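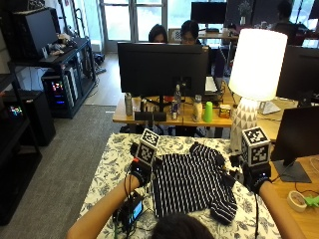
Reports > Grants > Trevaskis Fund > Progress report, March

Progress report to the Trevaskis Fund
Clothing Reuse Project, Wustier
Submitted by Gebhard Hämmerli, project lead
Mar 9, 2024

Work since the last report

The sorting and folding stage is now running as planned. In the last report we said that donated clothes were leaving us clean but badly folded, and that two of the partner shops had complained. Tops were the main problem. Knit shirts in particular were arriving with the sleeves caught inside and the necklines pulled out of shape, and shop staff were refolding them before they could go on the shelf.

We have rewritten the folding guide for knitwear. Each shirt is first spread flat on the table, front down, and smoothed from the neckline to the hem. The sleeves are straightened before anything is folded. The earlier guide skipped this and told people to fold in thirds right away, so a bunched sleeve ended up as a lump in the middle of the pile. Striped shirts are a good check on the work. If the stripes run straight down the folded front, the fold is square.

The tables in the folding room are covered with cloths. Bare table tops were snagging the finer knits, and the cloths stay put well enough if they are pulled tight at the corners. We had hoped to buy plain ones so that dark clothes would be easier to check for lint and loose threads. The plain ones were out of stock in our size, and we have gone on with patterned cloths for now. Lint checks are done at the window instead.

Training

Bakari Ndung'u ran 6 training sessions in the period. Each covered shirts, sweaters and pants, and ended with everyone folding a mixed bag of clothes without the guide. He reports that people pick up pants quickly and sweaters slowly. Hoods are still not in the guide and we get asked about them at every session. A page on hoods is being written.

Two sessions were moved from the morning to the evening at the request of people with day jobs. Attendance was better in the evening and we will keep one evening session a month.

Partner shops

Tonine and Surneo both take folded tops from us every week. Tonine has stopped refolding our deliveries – their manager confirmed this by phone. Surneo still refolds some items to fit narrower shelves. We have agreed to make a second, smaller fold for them and will mark those bags separately. This adds some time per bag, and we want to see a full month of it before saying whether it can go on.

Money

Spending on the folding room is within budget. Training costs were slightly under, as one session was held in a room we did not have to pay for. The line for shelving has not been touched. We would like to move part of it to storage bins with lids, as open bags on the floor have been collecting dust. Please let us know if this needs a formal change request.

Problems and delays

The dryer repair took 17 days. During that time we could not wash heavy items, and sweaters built up in the back room. The backlog has now been cleared except for wool, which we wash by hand.

The size labels we ordered do not stick well to knit fabric. We have gone back to paper tags and string for sweaters and cardigans. The labels are fine on cotton shirts and the rest of the order will be used on those.

Next period

We will finish the page on hoods, start the smaller fold for Surneo and hold 7 more training sessions. Bakari will also visit both shops to see how the clothes look after a few days on display. If the bins are approved, we would order them before the end of March.

Questions about this report can go to Gebhard at the Wustier office. Receipts for the period are in a separate envelope.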